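Print this page | E-mail this page

Clalen Waterfront Works – Progress Meeting, Minutes
November 24, 2018

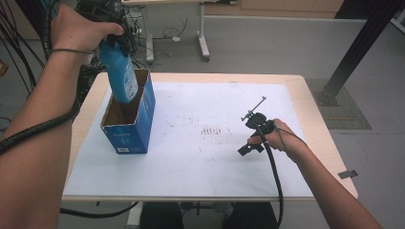
Present: Benjamín Domínguez (chair), Graciela Acuña (cost control), site staff from Erkau and Tapia. Apologies from Vestura.

1. Minutes of the July meeting. Accepted, with the word "completed" in item 4 changed to "started."

2. Seawall paving. Erkau reports 805 of 1,000 meters laid. Ms. Acuña asked whether that included the stretch marked for relaying. It does. She asked for the figure again without it. Erkau to supply.

3. Drainage. Tapia says the outfall will be ready before the rains. The chair noted that the same was said in July. No revised program was tabled.

4. Planting. Vestura's letter claims 70 trees are "secured." No order numbers attached – treated as unconfirmed.

5. Payment. Erkau's claim for 2 extra crews was not agreed. Mr. Domínguez wants signed time sheets first. Erkau objected.

6. Next meeting. Date to be set once item 2 is answered.

Last updated: G. Acuña, after corrections to item 5

Contact | Copyright Clalen Waterfront Works | Back to top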